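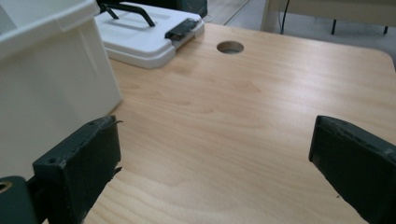

Does a survey of 2000 people tell us more than a survey of 39? Only if the 2000 were picked in a way that gave everyone a fair chance of being asked. A large sample chosen badly gives you the wrong figure with great confidence, and the people selling it will mostly talk about its size.

Week 2: Reading survey claims
Notes by Omar Karam

The Ditance report is on the reading list and you should get through it before the seminar. It claims that most tenants are "satisfied or better" with their letting agent. Look at who was asked. The form went out with the renewal letter, so tenants who had already moved out never saw it. I would want to hear from them first.
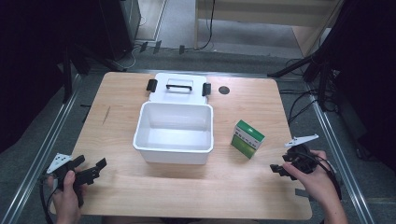 What is a response rate? It is the share of the people invited who answered. Bratach gives its rate as 38 per cent in a footnote and then writes as if the rest would have said the same. Perhaps they would. The report offers no evidence either way.

Weighting is the usual reply to this. You count some answers more heavily so that the sample matches the population on age, sex and region. Fine, as far as it goes. It can't repair a difference you haven't measured, and people who like filling in forms may well differ from the rest of us in ways that no census table records.

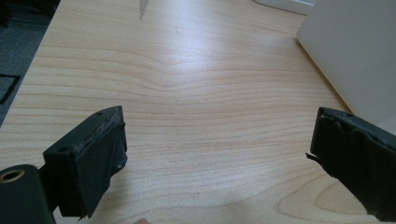 Wording is the next thing to check – and the hardest to get hold of, as firms like Zein tend to print the answers without the questions. "Do you agree that the service has improved?" will draw more agreement than "Has the service got better, got worse or stayed the same?" Fidel Leiva's chapter is good on this, though I think he is too kind to five-point scales. A middle box can mean "neither", "don't know" or "please let me finish".

For the seminar, bring one survey claim from a newspaper or a company website and be ready to say:
1. who could have been asked, and who was left out
2. how many were invited and how many replied
3. the exact wording of the question, or that you couldn't find it
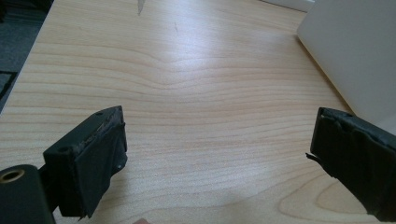
4. who paid for it, and whether they saw the results before deciding to publish

Please don't use the Brustov poll. We take it apart together in August.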